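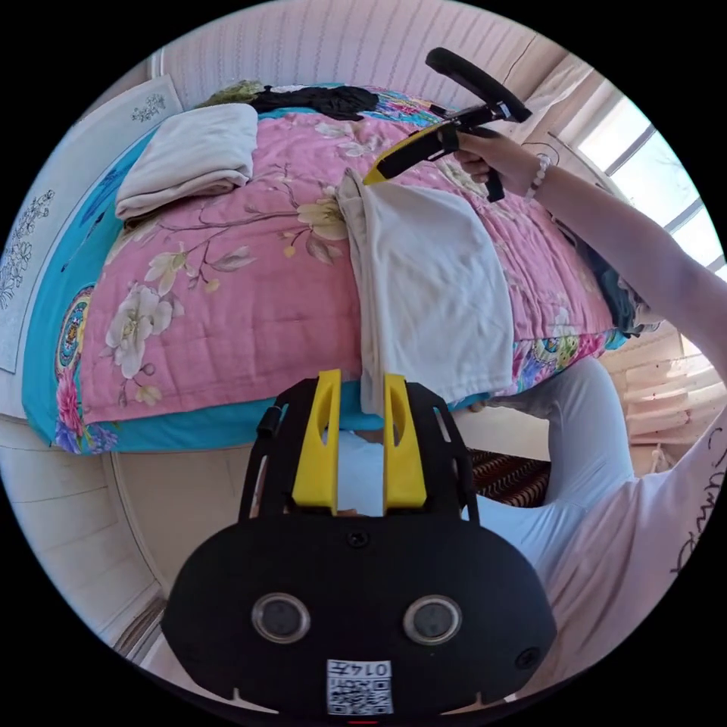 Pluldale Bedding: data card

Summary
Pluldale Bedding is a set of recordings of cloth handling on a made-up bed. It holds 3797 episodes, 3000 for training and the rest held back. The work covers small white cloths, a pink floral quilt and a turquoise sheet with medallion prints.

Task list

1. Cloth, spread. Lay a white cloth on the quilt and smooth it toward the corners.

2. Cloth, crumpled. Start from a bunched cloth, find an edge and open it out. Towels and T-shirts share one label, "white cloth".

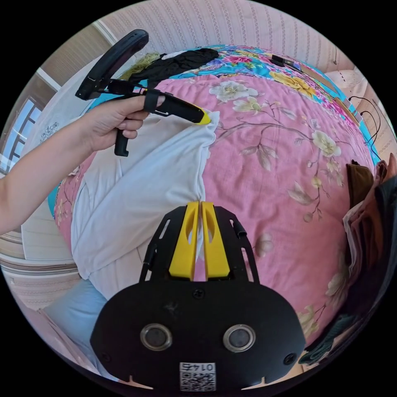

3. Cloth, folded. Fold in half, then in half again if the size allows. A fold counts as done when the short edges meet. Wrinkles are allowed.

4. Quilt, straighten. Pull the quilt level with the edge of the mattress. The branch print is a poor guide to direction, so use the hem. 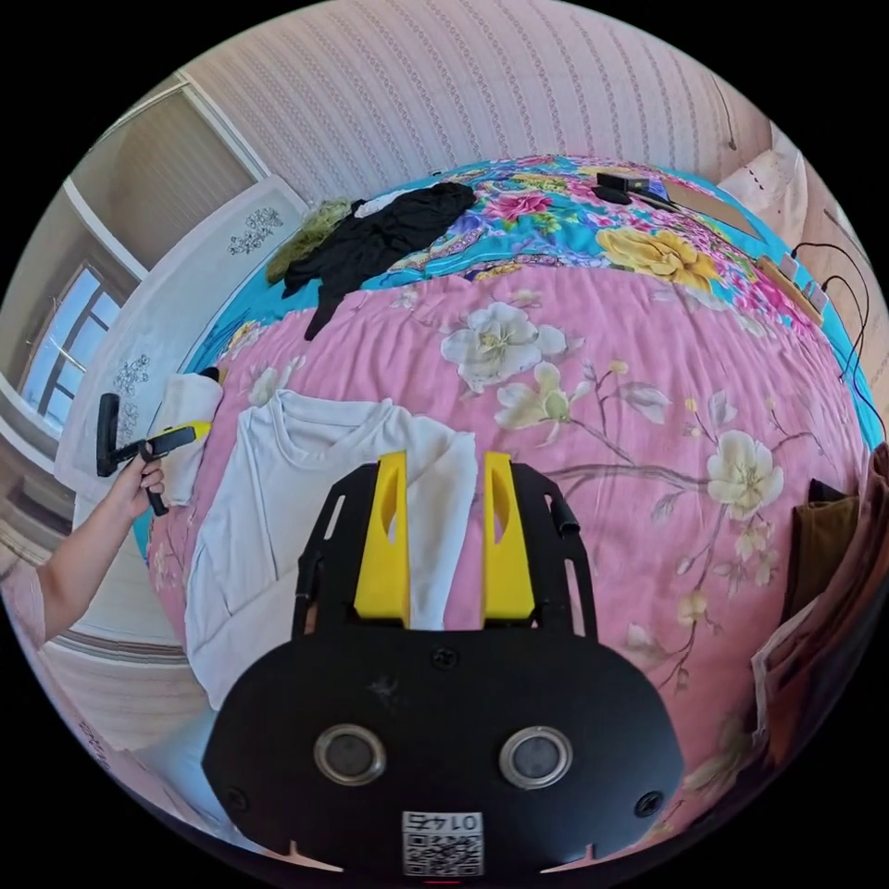

White cloth near the edge of the bed, magnolia-type print quilt.

Labels
Each episode has a cloth state (spread, crumpled, folded) and a bedding state (quilt on, quilt partly back). Samer Karaki wrote the label guide. Version 8 is current. Episodes labeled under earlier versions were redone in April.

Known problems
White cloth over a white blossom is hard to outline, and 41 masks are still marked "unsure". The turquoise sheet has large round motifs that automatic tools pick up as separate objects. Filter these with the sheet mask in the extras folder.

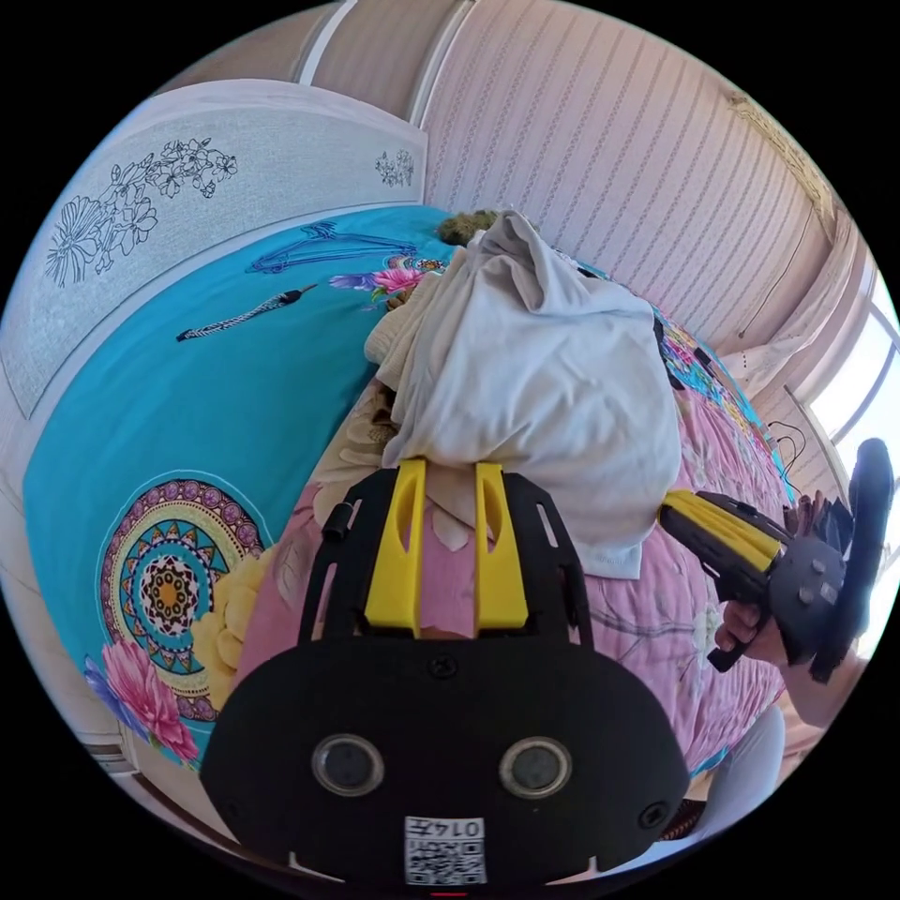 Arvo Ruotsalainen wrote that the sheet mask misses the pale yellow flowers and asked for a second pass on those. It is on the list for the next release.

Contact
Şükran Yaman, Semaan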